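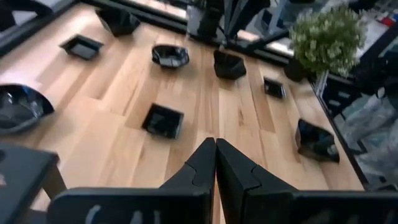

Okay, tableware! My favourite ten minutes of the whole Warnstead evening, so I'm going to go quickly and you can grab me afterwards with questions.

(Slide 2 – pause, let them look)

Black dishes on pale wood. I love this so much. Square ones, a hexagon, a faceted one, shallow, deep, all mixed together, and they still read as one family because the colour and the gloss hold them together. You don't need a matching set! Say that twice, people always write it down.

Ask the room: who has a cupboard of dishes they only bring out at Christmas? Wait for hands. Then tell the Doresia story – the long lunch in August, 81 guests, and every sauce in its own little dish (we washed 176 of them that night and I'd still do it again).

Now shapes. Small shallow squares are for soy, salt, pickled ginger, a few olives. A deeper square container takes dips, nuts, anything you want to scoop. Faceted bowls are wonderful with something plain inside, like rice or yogurt, as the angles do all the decorating for you.

Gloss and light. Shiny black plastic picks up every bright spot in the room, so move your lamp before you move your bowls. Try it at home, walk around the table, you'll see the highlights slide along the rims. Fingerprints show too, so keep a soft cloth handy and wipe last of all.

Layout – don't line them up! Scatter them, turn a few on an angle to the planks, leave some bare timber between. The grain and the knots are part of the table setting. If you own a tablecloth, leave it in the drawer for this one.

(Skip the Bachmann slide if we're past 7:30.)

Hands-on bit: everyone takes a mix of dishes from the Namix crates and lays out one end of a table. Five minutes, no rulers, swap with your neighbour if you're stuck on squares. Crates go back by the side door.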